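Arkden Teardown Cell for Desktop PCs

Built for repair and recycling shops
Works with the Pasomo job list

We love this cell, and we've tried to write down why without getting carried away. The Arkden is a robot arm, a slatted aluminum table and a parts tray, sized to fit where a normal bench would go. It works on desktop towers laid on their side with the panel off, at a height where a person can step in and help.

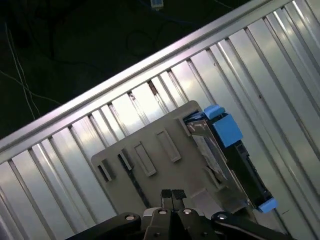 The first one we put to daily use is at Trerance, a refurbishing shop with a big backlog of office towers. Before September the bench crew did every pull by hand - drives, memory, boards, all day long, bent over a case with a flashlight. Sore thumbs were a standing topic at lunch! Now the crew hands the repeat pulls to the arm and keeps the jobs that need a good eye: testing, grading, sorting out the odd case that somebody has glued or bent.

No jobs were cut there, and the crew had a real say in how the cell was set up. They asked for the tray on the left, so that's where it went. They asked for a slower arm speed when a person is close by, and that is a standard setting now (we should have thought of it ourselves).
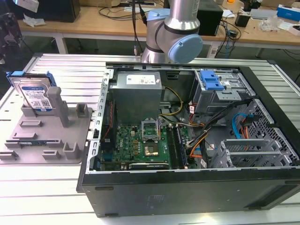 Learning to run it takes a few shifts. Most people start by loading cases and watching, then move on to teaching new models, and that's the part they end up liking best. You guide the arm to a spot by hand, save it, and try it out - no code. The crew at Trerance has 64 models saved so far, and they argue happily over whose routine is smoothest.

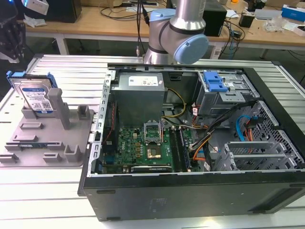
Dell tower on the slatted table, hard drive standing in the parts tray.

What comes with it:
Robot arm with two-finger gripper
Slatted aluminum table
Parts tray with slots and posts
Pasomo license for 6 users
Two days of training at your site

Good to know before you order: thin cables still call for human hands, and so do rusted screws. Plan on having a person nearby. The Liang tray set for laptops is sold separately.

Order code: Arkden 328
Spare gripper pads: part 701

Page updated 5 July 2023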